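Projects > Clanstead > Progress reports

Overview | Reports | Budget | Contact

Clanstead object handling study: progress report to Hallance, March

Work on the mixed household set continued at the Kavanagh site. The set now holds 82 objects, 16 of them added this period. Bottles are laid on their sides on the blue table; racks stand upright. 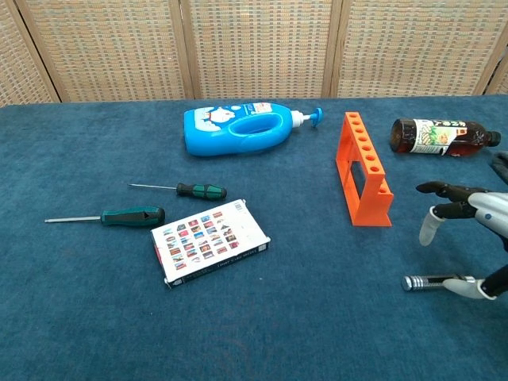
Which objects remain to be ordered?
Glass jars and small trays, both through Drovico.

Spending to date is 1790 dollars, within the approved amount. The next period covers 30 layouts with the folding screen left in its present position.

Shares 2 | Comments 0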